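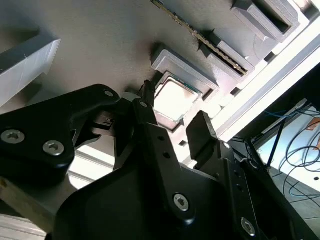 Black gripper over a dark gray work surface

We use cookies to remember your settings and count visits. Accept all / Manage choices

Sitting with people at the end: our first year in Ulletti

makmornings
I've been meaning to write this up since December and here we are! A few of you asked how our sitting service got going. The short version is that we visit people who are seriously ill at home, mostly so they have company, and so whoever looks after them can go to the store or take a nap. No medical stuff at all. We started with 15 sitters and one borrowed phone. Last year we gave 1177 hours, and I still can't believe it when I type that.

The thing I'd push hardest is the long first visit. Thoa Đặng set ours up and she insists on two hours with both sitter and family, shoes off, tea, no forms until the end. I thought it was way too long. I was wrong (she reminds me).

porchlight_dee
Love this!! We're trying to start the same thing over in Veserum and I have so many questions. Do you match people by interests or just by who lives close?

makmornings
Close first, always. If the drive is short, people keep coming. We did try matching on hobbies and had two keen bird watchers who couldn't stand each other, so, you know.

R_Castell
Glad it's going well, but I don't agree on the two hours. My dad was exhausted by anything past twenty minutes in his last months. A stranger in the living room that long would have wiped him out, and he'd have been too polite to say so.

porchlight_dee
Could the long visit be with the family and only part of it with the person who's sick?

makmornings
@R_Castell fair point, and I'm sorry about your dad. Dee has it, the person can go lie down whenever they like and plenty do. But I wrote it as if everyone sits there the whole time, and the sheet we hand out reads that way too. I'll ask Thoa about changing the wording.

R_Castell
Thanks. I'd still make it shorter, but that would help.

old_tamarack
I'm a sitter with the Trernura group. We do a short visit and then a phone call the next day, and the call is where people tell you what they really want. One lady told me she didn't want to chat at all, she wanted somebody to read her the seed catalog. So I read her the seed catalog every week until spring! Best afternoons I had all year.

porchlight_dee
Oh I love that. Stealing the phone call.

makmornings
Stealing it too. Do you call the family separately?

old_tamarack
Yes, if they're up for it. Evenings around 7 work best for us, after supper. Dee, message me if you want our call notes, they fit on one page and you can change whatever you like.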